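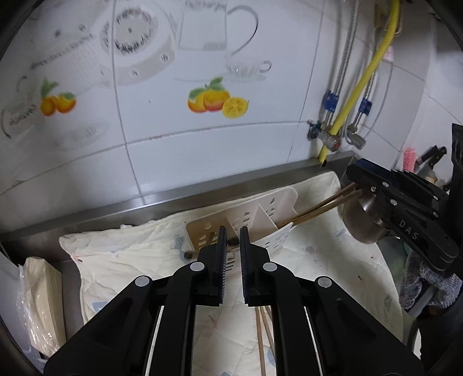 Porkgate 公共厨房换新餐具沥水篮,筷子终于有了自己的格子

2019年11月17日

常去 Porkgate 公共厨房做饭的朋友们,好消息来了!从八月就开始念叨的水槽区改造,这周总算动到了大家每天都要伸手去拿的东西:餐具篮。新来的篮子是浅米白色的塑料篮,里面用薄隔板分开,篮壁上开着叶子形的小孔和一道道短槽,一侧的篮沿还带着波浪弧度,放在米色绗缝垫上,后面是白瓷砖墙,看着特别清爽。

负责这次整理的是 Nandi Steyn,熟悉厨房的人大概都吃过她煮的面。她一早就把旧抽屉里的筷子全翻了出来,一双一双配对,配到中午才坐下来喝了口水。据她说,厨房登记在册的餐具一共有919件,其中筷子最让人头疼:长短不一,颜色深浅也不一样,一到周末聚餐,总有人站在抽屉前面翻半天,最后拿着一长一短上桌。

“我自己就这么吃过一整顿饭,”Steyn 笑着说,“夹花生米的时候特别想念另外那一根。”

这次换上的篮子来自 Utari 系列,是从街角的 Bangash 杂货铺订的。老板听说是给公共厨房用,特地多留了几天货,让大家先拿样品回去试。试用那阵子,几位常客轮流上手,有人嫌隔板之间窄了点,有人觉得刚刚好,讨论得比选菜单还热闹。最后大家最满意的还是那些镂空:叶子形的孔排在篮壁上,好看,清洗的时候刷子也伸得进去。

筷子以后怎么放呢?新办法很简单:洗好以后先在绗缝垫上摊开,晾一会儿,再收进篮子里,粗的一头朝上。木筷和木勺分格放,不要混在一起。金属餐具暂时还留在原来的抽屉里,等下一批收纳用品到了再搬家。篮子每周要整个拿出来冲洗一次,隔板根部记得多刷两下,那里最容易积水垢。

说到垫子,也值得多夸一句!原先水槽边铺的是旧毛巾,换洗勤的时候还好,忙起来就总是潮乎乎地堆在那里。现在改用米色的绗缝垫,厚实,蓬松,盘子碗筷搁上去也不会叮当作响。洗垫子请用冷水,别和染色的围裙一起扔进洗衣机,上个月已经有一块抹布变成粉红色了,大家都还记得。

厨房的老朋友 Zirnetti 烘焙小组也跟着受益。他们每次活动结束都要洗一大堆擀面杖、木铲和试味用的小勺,以前只能见缝插针地找地方晾。小组成员试过新的摆法以后立刻提议,给烘焙工具也单独配一套篮子。这个提议已经写到门口的白板上了,支持的朋友可以在旁边签个名。

新沥水区启用当天,厨房准备了一顿热闹的面条午餐,40个座位,先到先坐。当天会煮3种浇头:番茄鸡蛋、香菇肉末,还有一锅素的雪菜豆干。吃完以后请大家顺手把自己的筷子洗了、晾好、放回格子里,正好试试新篮子用起来怎么样。想来帮忙备菜的,请早上8点到厨房后门集合,围裙自带,切菜板和刀这边都有。

另外,这次配对之后还剩下一小把落单的筷子。Steyn 舍不得扔,打算留给后院的番茄苗当支架,也欢迎有手工点子的朋友来认领。如果您家里恰好有从公共厨房误带回去的筷子,也请趁这个机会送回来,不问来由,一律热烈欢迎,说不定正好能和剩下的某一根凑成一双!

对篮子的大小、摆放位置有什么意见,可以直接写在白板上,也可以在午餐时找 Steyn 当面聊。下一步要整理的是调料架,那几瓶标签早就磨没了的酱油和醋,到时候也得请大家一起来闻一闻、认一认。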